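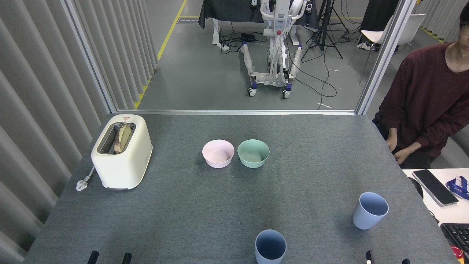
A slice of toast in a pop-up toaster. Small kitchen appliances are the focus of Codholm's new energy pledge.

Codholm wants its residents to unplug their toasters. In return, the town says, the average household will save $63 a year. The figure appears in large type on the first page of a leaflet that began landing in mailboxes in July, and it is hard to find anything in the remaining pages that backs it up.

The Unplug Codholm campaign asks people to pull the plugs on small kitchen appliances when they are done with them. Households that sign a pledge get a sticker for the front door and two power strips made by Zover, the company that is also paying for the printing.

The savings estimate comes from a trial run by Ambaye, a consulting firm hired by the town last winter. According to the summary posted on the town website, 235 households took part and the trial lasted 10 weeks. The full report has not been released. A town spokesperson said it was "still being formatted" and could not say when that work would be finished.

The summary leaves a lot out. It does not say how the households were picked, or whether their power use was compared with that of homes that changed nothing. The trial started in the cold months and ended in spring, when heating bills tend to drop whether or not anyone has touched the toaster. Asked if the numbers had been adjusted for the weather, the spokesperson referred the question to Ambaye. Ambaye referred it back to the town.

There is also the matter of what was being unplugged. A basic toaster with a mechanical lever draws little or no power when it is sitting idle. Appliances with clocks and displays do use some, but the leaflet puts them all on one list and gives them all the same checkmark. Water heaters, old refrigerators and drafty windows, where a household might find real money, are not mentioned.

The neighboring town of Bultent looked at a similar program last year and passed on it, choosing to put its money into attic insulation grants. Those grants have a waiting list.

Codholm plans to mail a second round of leaflets in the fall. The spokesperson said the $63 figure would stay on the cover. Residents who want the power strips can sign the pledge at the town hall front desk, which is open until 4 p.m.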